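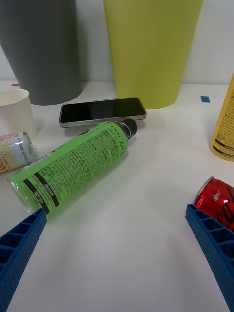

Chapter 9
Reading a Mess: Sorting, Bins and the Stuff on the Table

I started caring about waste in the break room at Royer, where I had my first office job and where the last person out was supposed to clear the table. I was usually the last person out. I'd stand there with my coat on, looking at whatever the day had left behind, and I'd guess. Bottle in one bin, cup in the other, lights off. I guessed wrong a lot! Take a table like the one at the top of this chapter: a lime-green bottle with its black cap still screwed on, a red Coca-Cola can on its side, a white paper cup, and a phone that had better not end up in either bin. Most of us would sweep through that in ten seconds and feel pretty good about it. I want you to go slower for the length of this chapter.

Let's begin with the word "sort." In everyday talk it means putting like with like, and we rarely stop to ask what "like" means. Like in color? Like in shape? A can and a bottle are both drink containers, so a child will often pile them together, and I think the child has a point. A recycling plant cares about what the thing is made of. A store that takes back empties cares about the label. You and your roommate may care about nothing more than getting the table back before dinner. Same objects, different piles – and each pile makes sense to somebody.

My old colleague Maxence Marchal and I once argued about this for a whole lunch hour. He wanted one rule for the entire building, printed large and taped above the bins. I wanted people to think for themselves. We tried his way first, and the piles got better by July. Then the vending machine people switched us over to Fluliletti iced tea, which came in a carton with a plastic spout, and the sign had nothing to say about cartons. I got to be smug for 2 days, until he asked me where I'd put mine and I had to admit I'd hidden it in my desk.

So we'll need both things, rules and judgment. In the first half of the chapter we'll build a small set of categories and try them on ordinary leftovers. In the second half we'll look at Nirnlow, a town that collected 300 household bags and opened every one of them (I helped, and I still think about the smell).

Before you read on, go look at your own kitchen table or desk. Write down what's on it and where each thing would go if you had to clear it right now. Keep the list handy – we'll come back to it in the next section.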